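ok so I finally did the pen box. been saying it since October. thread

one clear plastic box lives on this table and EVERYTHING goes in it. pencils, markers, highlighter, whatever. and then I can't find the one I want so I buy another one. you see the problem

anyway same table, same morning, pens and pencils and the clear plastic
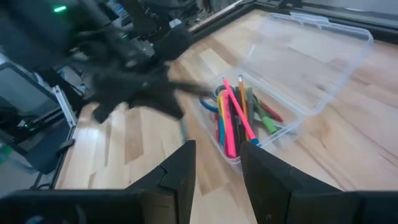
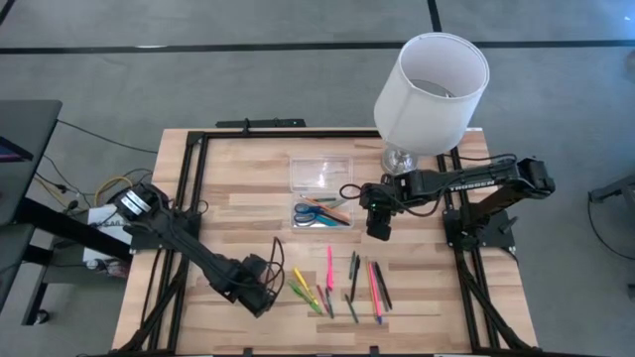 Ottoline Wray
desk drawer person, stationery posts mostly, writes the Stulenier newsletter
8 December 2024

first thing. the clear box. I fought this for years bc I thought see-through looks messy. it does look messy!! but I can see the pink highlighter without digging so I've changed my mind

mine's the flip lid kind in the first pic. had a tin before that with a lid you had to pull off with both hands and I just stopped putting the lid on. then I stopped putting the pens in it. so

ok pencils. my rule now is pencils I like the feel of stay, freebies go. the long pink one stays. orange one stays, yellow one stays. not taking questions on the orange one

the red pen also stays, I do my newsletter edits on paper in red like it's school. can't do it on a screen, I miss whole words. (you've all noticed)

markers are where I went wrong. I had greens that were the same green. bought apart, different brands, same green. kept the light green one that's slightly nicer to hold and gave the rest to my sister's kid who does not care about duplicates

testing takes forever btw. do it on the back of an envelope, one scribble each, dead ones straight in the bin. do NOT put them back "to check later". I have checked later. they are still dead

dry highlighters too. I know someone will tell me to stand it tip down overnight. I've done that. it gives you half a page and then it's dead again

scissors. big debate in the replies last time so here's where I landed. scissors go in the box. blue handles, second pic, lying flat with a couple of pencils. if they live in the kitchen I never bring them back and then I'm opening parcels with a key

they take up a lot of room though, I won't lie. if your box is a short one they'll go in on the diagonal and everything else has to sit on top. annoying. still better than the key

lamp question bc I always get it: white fabric shade, clear glass base. no idea where it's from, it was secondhand, the sticker was gone. it's warm light which is nice for writing and useless for telling navy from black. I sort colors by the window

sorting. I tried doing it by color and it lasted 8 days. I tried by type (pencils one side, markers the other) and it lasted less. one open box is too small for a system, everything ends up leaning on everything anyway. fine. let it lean

what does help is a limit. if the lid won't shut something comes out. that's the whole method, you can stop reading here lol

still here? ok, caps. match caps to pens BEFORE you start throwing things out. I binned a perfectly good Isier fineliner's cap and found the pen under a notebook an hour later. it's taped now. it looks terrible

also wipe the box out while it's empty. pencil dust gets in the corners and goes on your cuffs. damp cloth, then dry it properly or the next thing in there gets a soggy label. ask my Leiva pencils

someone asked about sharpening everything at once. yes do it, nicest part of the job. get the shavings off the wood straight after tho, the grain on this table hangs onto the small bits and you find them with your elbow for a week

and don't store them points up if you grab without looking. I do grab without looking. I still store them points up. we all make choices

where did the extras go: sister's kid, the jar by the phone, and one envelope for the art swap at the Wuneo shop. they take part-used markers if they still write, so scribble test those as well pls, don't be the person donating dead ones

whole thing took me 90 minutes, a lot of that was drawing little boxes with a marker I'd forgoten I owned

replies already asking for a box link. I don't have one, it's a clear plastic pencil box, they're everywhere. measure your scissors first. longest thing you own has to fit inside with the lid down

oh and erasers, forgot erasers. keep them out of the clear box. I left one pressed up against the side of an old plastic case all summer and it sort of melted itself on. had to scrape it off with a ruler. erasers get their own tin now

paper clips next, they're in a mug and it's bad. will post when it's done, or when I knock the mug over, whichevers first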